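Sep 9, 2022
Pilthorpe bench, block clearing

Back on the bin task after the cable rework. The goal hasn't changed: take blocks out of the metal bin one at a time, no help from a person, until the floor is bare. Kornbridge wants to know if the same arm could sort offcuts at the end of a shift, and Drekcombe keeps asking about kitchen drawers. I'd like a straight answer for both before October.

Ran 200 attempts on the new grasp planner. 762 on the old one for comparison, all from the summer log. The new one is better in open floor and no better at the walls. Blocks lying flat along a wall are still the main loss. The fingers need room on both sides and there is none on the wall side, so the planner either skips the block or comes down on the slope and stops on the force limit.

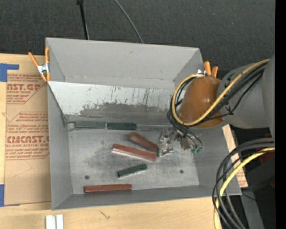

Tried the Mwakyusa push move for the wall cases: one finger down on top of the block, drag toward the middle, lift, look again, then grasp. It works when the block slides. When the block pivots instead, we get a diagonal and need a second look, which adds 14 seconds a cycle at the current speed. Blocks end to end are worse because dragging one can take the other along.

Color makes little difference to detection. Scuffs and dark patches on the metal do: the segmenter called a smudge a block more than 322 times across the full log of 3402 frames. Retrain with more dirty-floor frames before touching the planner again.

On the chores question, my view for now is that a person clears this bin in a few seconds without thinking. The arm can do it overnight if nobody minds the pace and someone takes the last one or two off the wall. That may be fine for offcuts. I wouldn't promise drawers.

To do:
Check clamp tightness before each run
Lower the force limit on the slope and rerun the wall cases
Log pivots separately from failed drags
Send Kornbridge the cycle times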